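小型四缸风冷发动机拆解与复原 课程项目报告
提交日期：18/10/2020

一、选题

我们组选的是Isero牌老式轿车上的四缸风冷发动机，排量1495毫升，顶置气门，化油器供油。选它的理由很简单：结构看得见、摸得着，没有水箱，没有水泵，缸体外面一圈圈散热片，第一次搬上工作台的时候全组都围过来看，太漂亮了！发动机购自Gallegos旧车拆解场，花了400元，附带一只生锈的排气管。

二、拆解过程

拆缸盖之前先放油，油里有细小的金属屑，当时就怀疑轴瓦。果然，第三道主轴瓦表面有明显划痕，曲轴轴颈倒还好，用细砂纸抛光后测量仍在公差之内。四个活塞里第四缸的积碳最厚，活塞环卡死在槽里，泡了两天煤油才取下来。

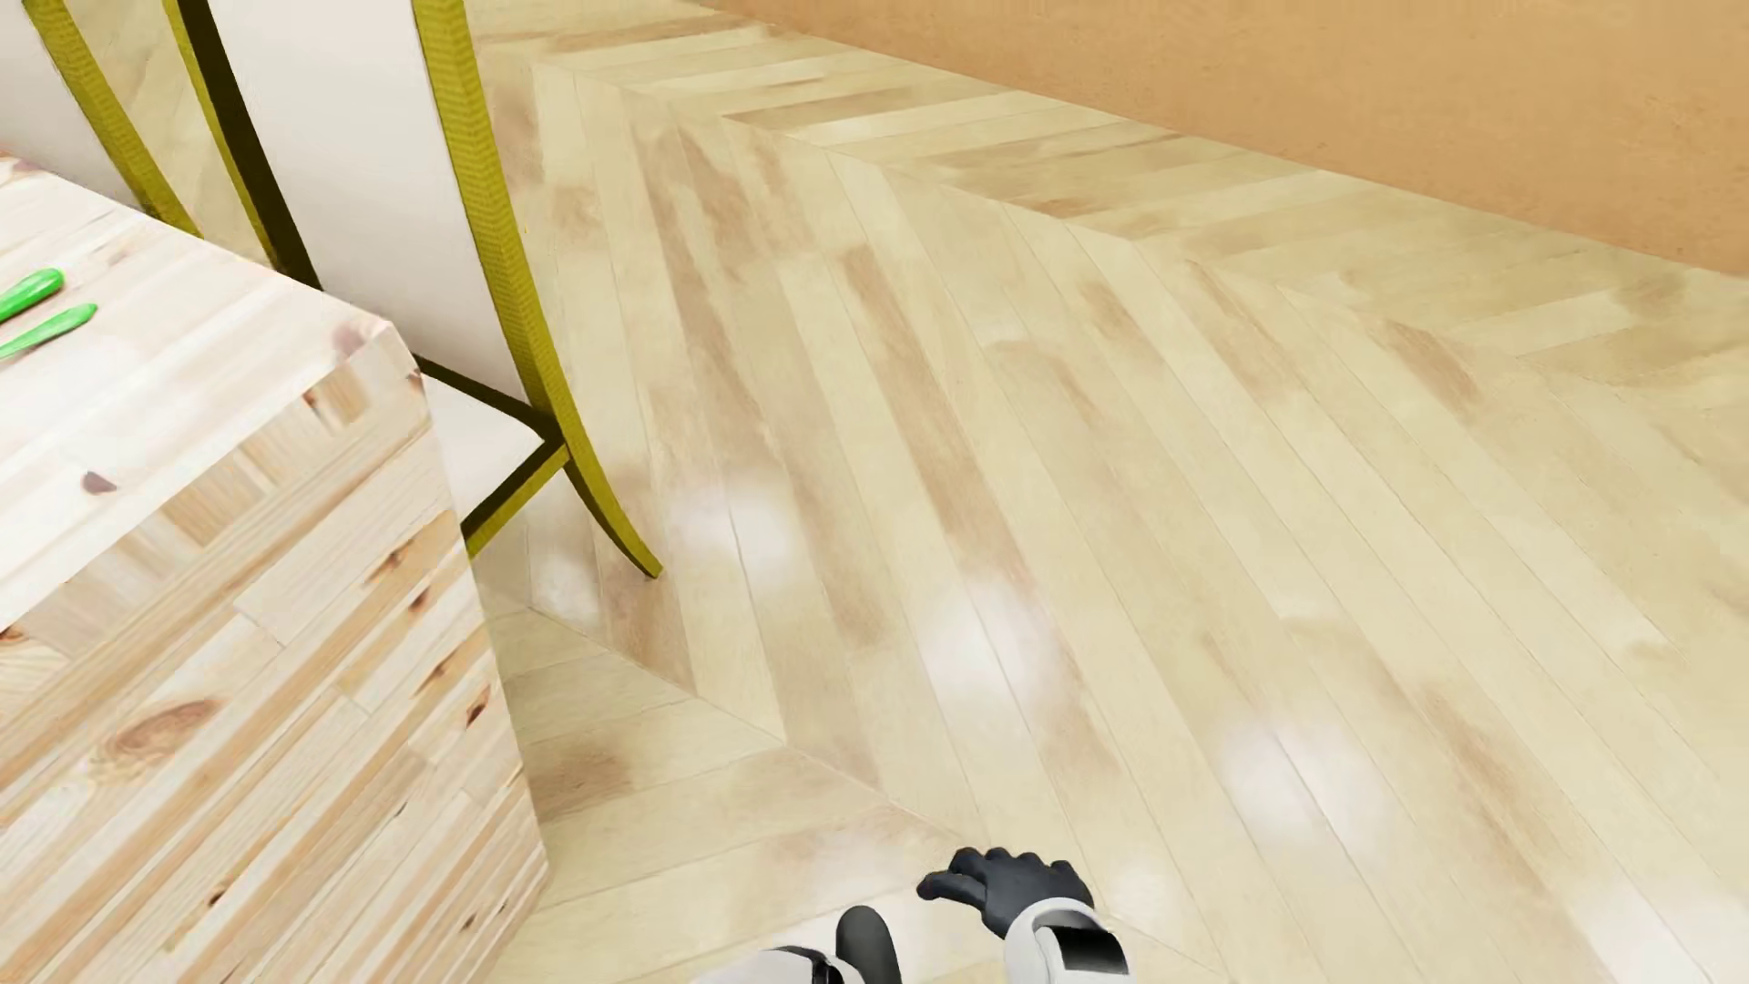
第四缸离风扇最远，积碳厚不一定是烧机油，也要看导风罩有没有漏风，组内讨论时有同学这样提醒。我们回头检查，导风罩后端的铆钉确实缺了2颗，铁皮翘起一条缝。这个发现让大家兴奋了一整晚，因为它把散热和磨损两件事连到了一起。后来我们补上铆钉，又用薄铝片垫平了接缝。

三、装配与试车

活塞环和轴瓦换成Relia的配件，气门重新研磨，间隙按冷态调整。化油器是Vostico的单腔型，主量孔堵了一半，超声波清洗后恢复通畅。五月第一次试车没有着火，查了半天，原来是分电器盖装反了一个缸序（画图的时候明明是对的……）。改正后一摇就着，排气声清脆得很，怠速略有游车，升到每分钟2000转时运转平稳。
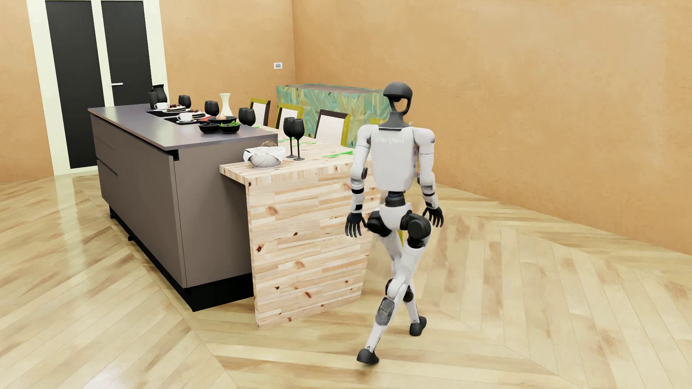

图2 双足机器人与餐桌

四、不足与打算

没有测功机，功率数据只能空着；缸温也只在第一缸和第四缸各贴了一个测点，修好导风罩前后的对比不够完整。下学期想给四个缸都装上热电偶，再试试不同的风扇皮带轮直径。如果能借到原车的变速箱，还想把离合器一起装上去。

附：装配顺序表和气门间隙记录见纸质版附录。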